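Apr 7, 2023

Two years into the robots and I still eat lunch at the same table

I've been putting off this post because every time I start it, it turns into either a rant or an ad, and I don't feel either way about the subject. So I'm just going to write down what it's been like and you can make of it what you want.

For anyone new around here: I work in returns at Kendia, out past the Flornton exit. When you send back the sweater that didn't fit, or the dog toy your dog took one look at and walked away from, it lands in a gray bin and somebody like me takes it out, looks it over, and decides if it goes back on the shelf, to the discount people, or to the compactor. I did that on my feet for 18 years. I'm good at it! I can tell a worn shoe from a tried-on shoe across a room, and I can find a missing button before I've got the shirt out of the bag.

The first machines were the carts. They're flat things that slide under a rack and carry it off, and we got them one February when the parking lot was a sheet of ice and half the shift was late. All the talk that winter was about who'd be gone by summer. My friend Bea cleaned out her locker early so she wouldn't have to do it in front of people (she's still here, and her locker is still half empty, I think out of superstition).

What happened was less dramatic and also kind of stranger. The walking went away. I used to push racks all day long, and my knees are thrilled to be done with it, I won't pretend otherwise. But the walking was where the talking was. You'd push your rack past receiving and hear about somebody's kid, then past the dock and hear about somebody's divorce, and by the time you got back to your station you knew everything. Now the racks come to me and the gossip doesn't. I went a full month without knowing that Lou had moved in with his brother. A month!

The other thing that changed is the pace, and this is the part I complain about at home. The carts don't dawdle. With a person bringing you bins there's a natural gap, they stop, they say hi, they fix their shoe. With the carts the next rack is simply there when you turn around. We pushed back on that as a group, and to be fair to our manager, Cinzia De Luca, she stood on the floor with us for two entire shifts and then got the spacing changed. I've had managers who would have sent a memo about stretching.

Then came the arms. Well, the talk of the arms. The company that makes them is called Clamuvska, and they have a picking system named Fiore, and the idea is that someday a Fiore arm takes the item out of the bin and sets it in front of you, or past you, depending on how gloomy you are about it. The trouble is that returns are a mess. New goods come in boxes that are all the same. Returns come in grocery bags and pillowcases, and one time in a boot. An arm that's perfectly happy with a carton has no idea what to do with a wet-look legging rolled into a ball.

So they needed people to show it. They put up a sheet in the break room asking who wanted to train for it, and I stood there with my yogurt reading it over and over. Part of me thought, why on earth would I teach the thing that's supposed to do my job? And part of me thought, well, somebody is going to teach it, and if it's somebody who's never opened a return in their life then I'm the one who'll be cleaning up after it. I put my name down. Bea didn't talk to me for the rest of the day, and then she put hers down right under mine.

Training is a funny word for what we do. You hold the gripper in your own hand, the same sort of fingers the arm will have, and you pick things up with it and put them down again. Over and over, plain objects first. The camera on it records what the fingers do and where the thing is, and that's what the computer learns from. I'd expected to be typing or pushing a joystick around. It's a lot more like being five years old and playing with kitchen tongs, only the tongs cost more than my car. 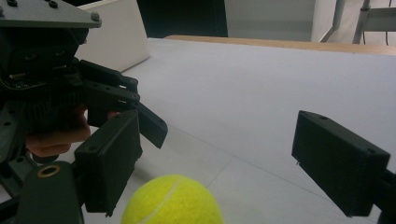
Me and the gripper versus the tennis ball. The wiring is in that jumble of black parts on the left, and the two black pads are on either side of the ball.

The ball is harder than you'd think, by the way. You come in a little off center and one pad gets there first, and away it rolls. My hand would have corrected for that without telling me. With the gripper I have to think about it, and thinking about it has made me notice how much my hands know. I've been squeezing shirt collars all these years to check for makeup and I couldn't have told you I was doing it. Now I have to explain it to a very polite engineer who writes down everything I say.

My best day so far is 249 good pickups. Bea's is higher and I'm not going to print the number because she reads this.

Does it pay more? A little, for the hours we're on it. We asked for it in writing that the people who train on it get first pick of the new jobs, and we got the letter. I keep mine in the kitchen drawer with the warranties. I believe the letter and I also keep an eye on the postings, and I don't see why a person can't do both.

My daughter asked if I was mad at the robots. I'm mad about some of the meetings. I'm a bit sad about the walking, and I've started going the long way around to the break room to make up for it - past receiving, past the dock, the old route - and people do stop and talk if you look like you've got time. Lou is getting a dog, it sounds like. His brother doesn't know yet.

Anyway, next week they want us to start on soft things, socks and scarves and so on, and I've already told them the scarves are going to be a nightmare. I'll report back. The rhubarb post is still coming too, I haven't forgotten, I just need it to stop raining long enough to get out there and look at the bed.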